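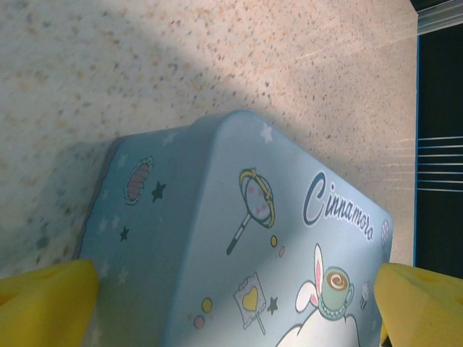 The light blue Cinnamoroll tin.

I finally made it to the Friday open day at Hunt Park in Bultudport, and wow, there is a lot more park than I remembered! The city has been arguing over the old bandstand lawn for ages (they want a paved plaza and a splash pad), so they opened the gates at 10 and let everybody walk the site with a map.

The map was terrible, by the way. I went the wrong way twice and ended up behind the greenhouses, where a gardener was potting up 541 marigolds for the new beds and didn't look thrilled about it. Then I found the lawn. There were pink ribbons on the trees that would come down, 7 of them, mostly old lindens, and people kept stopping to pat the trunks. Me too, I'll admit it.

The firm drawing up the plaza is called Prarell, and they had a tent with a model in it. Nice model! But I asked where the morning walkers would go during construction and got sent to another tent, and that one was out of leaflets. The comment book was filling up fast, though, nearly 143 entries when I signed.
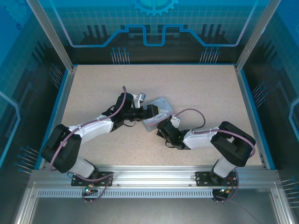
Getting there

Take the Vuldale bus and get off at the north gate, because the south one is locked until January. Parking is two dollars an hour and the lot was full by lunch. Bring your own coffee, the kiosk line was awful.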